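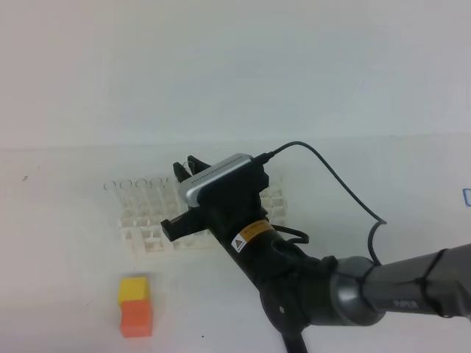
OK so a little thread about test tube racks, because I have been thinking about test tube racks for weeks and I have to put it somewhere.

I buy small stuff for the teaching lab at Asside. Pipette tips, labels, racks. My budget for this round was $525 and I wanted every cent of it to go on things people would still be using in November.

The old racks were wire ones and I was so done with them. They rust at the welds, they scratch the bench, and the tubes lean over like they're tired. Plastic grid racks are a whole different life!
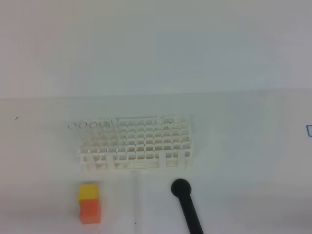
White grid rack, thin round rims at the left end. Those look like the tops of clear tubes, and clear on a pale bench is brutal on the eyes.

Ordered from Jenby in the end. Bondarchuk had a nicer catalog but shipping took 19 days last time and I'm still mad about it — so no.

Things I look for now: a lower tier as well as a top grid, so the tube is held in two places. Legs that sit flat. Holes that match the tubes you own and not the tubes you wish you owned (ask me how I learned that one).

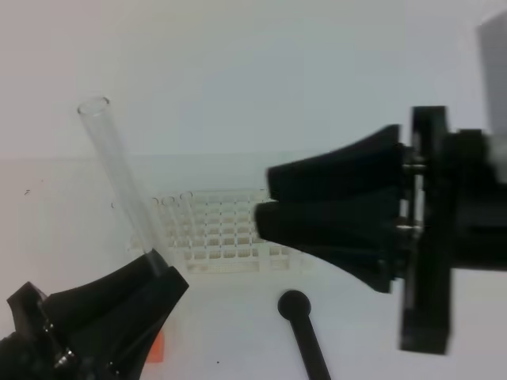
My other big opinion is that you should fill a rack from the back. If the front goes in first you spend the rest of the time reaching over glass, and sooner or later a sleeve catches a rim. It's also easier to bring a tube in at a slant when there's nothing standing in front of it. The one going across the rack there has the whole front clear, with the other rims lined up along the back row. So much nicer.

Somebody asked about lids and covers. Plidik makes a cover and I've got one on order, will report back.

Also if you have a trick for seeing clear tubes against white, please send it. I've tried a sheet of dark paper under the rack and it helped a bit — then the paper wandered off, as paper does in our building.

Next up is pipette tip boxes, and I have feelings about those too.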